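The Stolero Plate Rack (and the plates I keep in it)

Sold by Jamovia | Kitchen > Drying and storage > Plate racks
Color: black
Price: $39
In stock, ships from our shop

I've been selling kitchen stuff long enough to have gone through a lot of dish racks, and I'll tell you straight out that the Stolero is the one that stayed on my own table. It's low, it's black, and it holds plates standing up. That's pretty much the whole pitch! But people write in with questions every week, so I've put everything I know about it on this page.

What I like most is how little it does. The big wire baskets we used to carry had a spot for mugs, a spot for forks, a tray, a second tray under that tray (why?), and they ate half the counter. The Stolero is one long run of base pieces that lock together, with upright loops coming up out of it. A plate goes between the loops. Done. I can reach over, pull out the one I want and never touch its neighbors.

I usually keep only a couple of plates in mine, a big light-blue one at one end and a pale green one in the last slot, with the slots between them left open. You can pack it tighter than that if you like, but I enjoy seeing the colors. The white one with the grooved rim is the plate I grab for fruit, and this month it's a pomegranate.

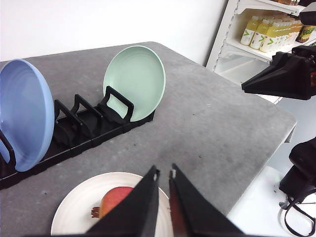

How it goes together

The rack comes flat in the box. You get the base modules, the loops, and a little folded sheet that my colleague Ziad Qaisi rewrote for us after the original one confused everybody (me included, and I'm supposed to know this thing). Snap the base pieces end to end first, on a table where you've got some elbow room. Then press the loops down into their sockets till they click. If one feels stiff, wiggle it straight down and don't lean it sideways.

No tools, no glue. Ratree Wattanapong in our packing room can do one before her tea is ready. I'm slower.

If you want a longer rack, you can order extra modules separately and just keep going. One customer built hers all the way along a windowsill and sent me a very proud email about it.

What fits

Dinner plates, side plates and shallow bowls all stand up fine in it. Plates with a lot of curve to them will lean a bit more, and I think they look nice that way. Deep soup bowls are a squeeze, so I'd skip those, and please don't try a cast iron pan. Somebody did. We sent him new loops.

I'd put the heaviest plate in first and then work along the row. Leave an empty slot next to anything with a really deep shape so you can get your fingers in.

Where I keep mine

Right on the tabletop against a plain wall, a little way back, so there's still space in front for whatever plate is in use. Because it's so low the plates stick up well above it and they end up being what you notice. I had it next to the sink for a while but I like it better out here, where I can get at a plate without shuffling past whoever's washing up.

A word on the colors, as I get asked a lot: black goes with anything, and I know that sounds like a salesperson talking, but soft blues and greens really do look great against it. My cream plate too. Put one piece of red fruit on that and you've got yourself a centerpiece for the price of a snack! 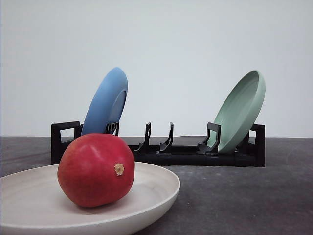
Red fruit on the cream plate, Stolero rack behind.

Cleaning it

Take the loops out now and then and wash everything by hand in warm soapy water. An old toothbrush gets into the joints between the modules. I'd keep it out of the dishwasher. If you've got hard water you'll see white spots on black sooner or later, and a wipe with a bit of vinegar takes care of them.

The particulars

Item number: 447
Maker: Bech
Finish: black
In the box: base modules, loops, folded instruction sheet
Tools needed: none
Extra modules: sold separately, item number 276
Returns: 33 days, as long as you still have the box

The plates aren't included, sorry. I get that question more than any other. If you're after something similar, have a look at our Gedance page, where we keep the plain colored tableware, or drop me a note and tell me what colors you've already got at home. I love those emails.

From people who bought it

"Finally got rid of the wire monster. My kids can put the plates away themselves now." Tanvir Uddin

"Good rack. Took me two tries to get the base straight, then it was easy. Would like it in white." Elias Atallah

(White is on my wish list too, Elias. I've asked Bech and they're thinking about it.)

Questions about an order? Write to the shop and ask for me, Mahfuz Siddiqui. I answer in the mornings, mostly before 10.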